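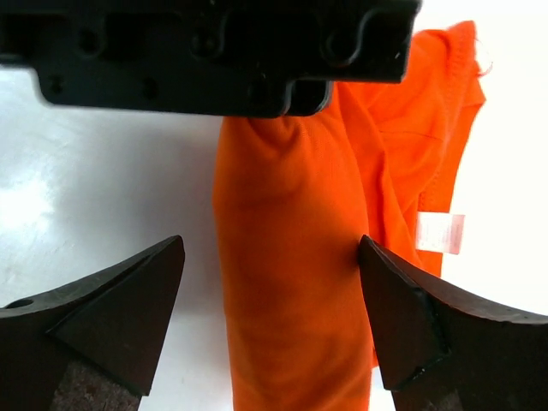
Kullik 礼品服装退货留言集收的是顾客退掉别人送的衣服时写下的话。原始留言来自网店 Burkivden 的退货表单，里面有个选填的“还想说点什么”，上限300字，不少人写满了。颜色一栏照抄商品页，于是“落日”“杏脯”“消防演习”各占一个值。换成肉眼来看，上图那件衣服就是亮橙色，标注时写“橙”就够了，可商品部不这么写，我们也没敢替他们改。需要归并的请用 color_plain 字段，那一列是我们自己填的，用词很贫乏，请放心。

版本与日期
当前版本 1.2，发布于2025年2月8日，星期六。1.1 版撤回，原因是排序脚本把“太大”和“太小”对调了，而做尺码推荐的那组人用了三周，指标还涨了。
1.0 版仍可下载，供怀旧。

内容
共3,269条留言，每条对应一次退货。字段如下：
note：留言正文，错别字保留。
reason_code：顾客在下拉菜单里选的原因。
reason_human：标注员读完留言后认定的原因。两列经常不一致，这也是做这个数据集的主要理由。
color_shop、color_plain：见开头。
relation：送礼人与收礼人的关系，留言里提到才填。“前男友”与“现已是前男友”合并为一个值，有人反对，反对意见存在 notes_old.txt 里。
size_sent、size_wanted：寄出的尺码和想要的尺码。后者可以为空，也可以是“别再寄了”。
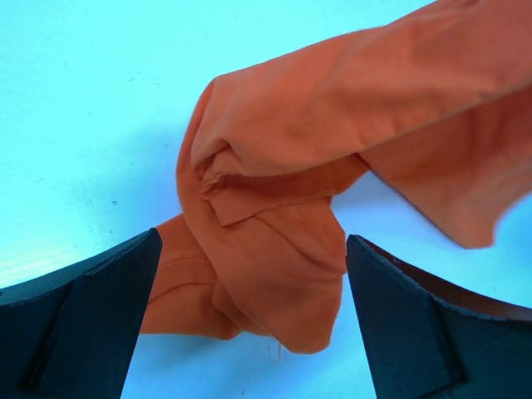

标注从“衣服本身”和“送礼这件事”两条线分别打标签，一条留言可以两边都沾。最难判的是品类，顾客很少说自己退的是什么，通篇只有“这个东西”。光凭一团皱着的布去猜也差不多：浅蓝底上那块橙色布料，看着像衬衫或袖子的一部分，再往下说就是编了。规则因此定得很死，留言没写品类，又对不上订单号的，一律填 unknown。全集有276条 unknown，我们对这个数字挺满意，试标那一轮比它难看得多。

标注员
两位。Agustina Echeverría 负责主标，Hipólito Gallardo 负责复核，也负责在复核意见里写“你认真的吗”。分歧由两人当面谈，谈不拢的保留双份标签，字段名加 _ae 和 _hg 后缀。讽刺语气的分歧最多。“谢谢，我奶奶会喜欢的”到底算好评还是差评，目前两份标签都在，欢迎自行站队。 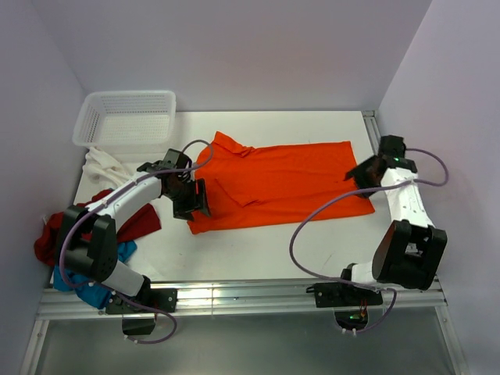 尺寸投诉另有一张附表 flat_measure.csv，记录退回件平铺后的长和宽，单位厘米。量法写在 measure.txt 里，开头一句是“先铺平”，执行起来却各有各的理解。以图中这件橙红色的为例，大体是摊开了，可左边远端的角上还有一片折着的布翘起来，照这样下尺，读数就得打问号。遇到这种情况，请把 flat 列填成 partial，别填 yes。附表里 yes 的比例高得可疑，用之前请自己抽查几行。

已知问题
一、留言集中在节后，七月的样本很少，别拿它画季节曲线。画了也请不要署我们的名字。
二、Toledo 仓的退货单曾被扫描两遍，去重按订单号做过，订单号手写的那批可能有漏网的。
三、“起球”在部分留言里指毛球，另一部分指装饰用的毛线球。后者是商品的卖点。
四、表情符号在导出时变成了问号。连续五个问号可能是愤怒，也可能是五颗爱心，标注员看到的也是问号。
五、没有留言的退货不在集里。沉默的顾客怎么想，我们不知道。

隐私
姓名、电话、地址已替换为占位符。昵称保留了一部分，“小胖”这类叫法太常见，认不出人。如果您在里面认出了自己写给婆婆的那件毛衣，来信即可删除，不问细节。

缝制类标签
“线头”“脱线”“折边不平”三个标签容易混。线还在布上、只是多出一截的算线头；线已经离开针眼的算脱线；线没问题但布不听话的，算折边不平。
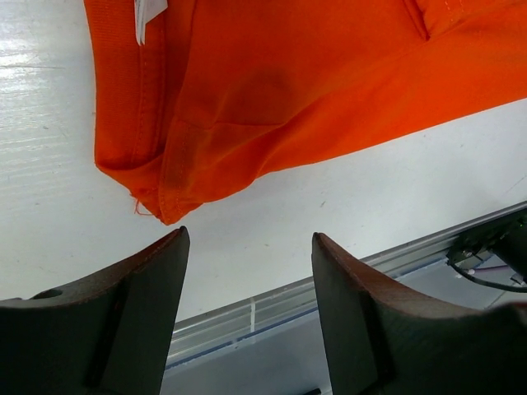 橙色衣物的折边，可见一道沿边走的缝线。

使用方法
解压后运行 load.py，需要 Rumon 读取库 0.9 以上。0.8 也能跑，只是中文引号会全部朝一个方向。内存不够就加参数 --chunk 4,000，逗号要留着，解析器是按带逗号的写法来的，改它的人已经换了部门。

许可
研究和教学可自由使用，转载请带上本说明。拿去训练自动回复的，请至少把“亲，这边理解您的心情呢”从输出里过滤掉，留言里有41个人专门投诉过这句。

勘误请提交到项目的问题页，标题写明行号。只写“有错”的也会看，排在后面。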